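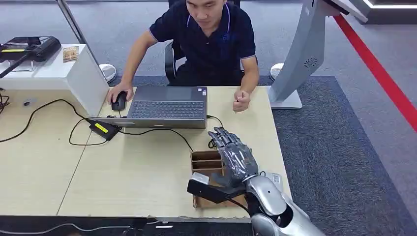 4. Setting up your laptop and cables

By now the desk should be standing on its own four feet and you've let go of it without anything terrible happening. Good! This is the part I like best, putting the stuff on top. I've set up a lot of these Donstead two-panel desks (my own included, which I've rearranged more often than I'd like to admit), and the order below is the one I keep coming back to.

You'll need your laptop, its charger, a mouse, a small cardboard organizer if you have one, and the bag of Drilik cable clips from the accessory box. If your kit shipped before May, the clips may be in the same bag as the leveling feet.

Step 1. Check the seam. Run your palm across the line where the two panels meet. You want it flat. If you feel a ridge, go back to section 3 and loosen the Sfeir brackets a half turn, press the panels level, then tighten them again. Do this before anything goes on the desk, trust me.

Step 2. Roll your chair in and sit the way you really sit, not the way you sit for the first five minutes. Your elbows should bend at close to 90 degrees when your hands are on the desktop. If the armrests bump the edge, lower them now.

Step 3. Put the laptop in front of you and open it. I like mine near the middle, with enough bare desk on both sides to rest a hand. Slide it back and forth until you can read the screen without poking your chin out. It shouldn't rock. If it does, check whether one of its feet is sitting right on the seam, and shift it an inch or so.

Step 4. Place the mouse right beside the laptop, on whichever side you use it. Your arm shouldn't have to reach. Make a few big circles and see what you hit. (I hit my coffee. Every time.)

Step 5. Plug the charger into the laptop first and leave the wall end for last. Set the power adapter on top of the desk by a corner, label side up so you can read the ratings later, with plenty of air around it.

CAUTION: Don't cover the adapter with papers, a sweater or anything else, and don't tape it to the underside of the desk. It needs to shed heat. The same goes for stuffing it inside a cardboard organizer, however tempting that looks.

Step 6. Deal with the loose cords. Lay them out in wide, easy loops first and leave them like that for a day or two while you find out where things want to live. Then clip them down along the edge. The clips hold cords up to 12 mm thick, and you can peel them off and move them if you do it slowly.

CAUTION: Cords that hang over the edge can get caught in chair wheels. Before you roll back, look down. A snagged charger cord will take the laptop with it.

Step 7. Put the organizer toward a side edge, where you can reach it without leaning over the keyboard. If you have a cable heading off that way, you can run it down behind the organizer, which hides it pretty well and keeps it out from under your wrist.

Step 8. Plug in at the wall and make sure the laptop is charging. Then work for ten minutes or so and see what bugs you.

Note: If you want a monitor as well, the Peswood arm (part 326) clamps to the back edge. Keep the clamp well clear of the seam. Section 6 covers it.

Note: Wipe the desktop with a barely damp cloth and dry it right after, especially along the seam – water likes to sit in there. Skip the spray cleaners.

If the desk wobbles when you type, it's almost always the leveling feet, so turn to section 5 before you start taking brackets apart.

Revised 2024-11-26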